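Drenlow moves bag packing to robot cells at Wolville site

Drenlow has moved part of its fruit bagging at the Wolville packing site to robot cells, the company said in December. The three cells handle mixed zip-top bags for office delivery orders, a job done by hand until this fall.

Each cell takes fruit from a basket, places it in an open bag and passes the bag to a person for sealing and labeling. Output on the day shift now averages 1,846 bags, against 1,029 on the old hand line, according to operations manager Ifigeneia Galanis.

The 23 people on the hand line have kept their jobs, but the work is different. Most now check weights, clear faults and refill baskets. Packers used to stand at one station for a full shift; they now rotate between cells every two hours.

Zdzisław Kozłowski, a shift lead, said wrist complaints have dropped. Fault clearing is the new sore point — a bag that slips or folds shut stops the cell until someone resets it. "You walk more and you wait more," he said. "The pay grade for that has not been settled." 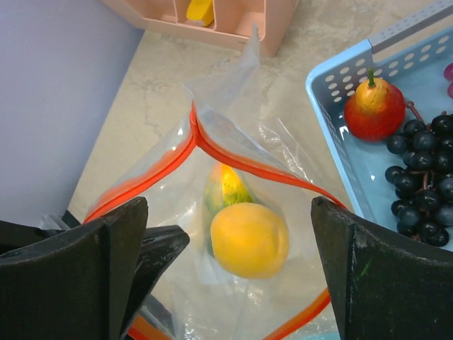 Gripper fingers hold a zip-top bag open with two pieces of fruit inside. Photo: Drenlow

Talks on the new pay grade are due to resume in January. Drenlow said soft fruit in punnets will stay on the hand line for now.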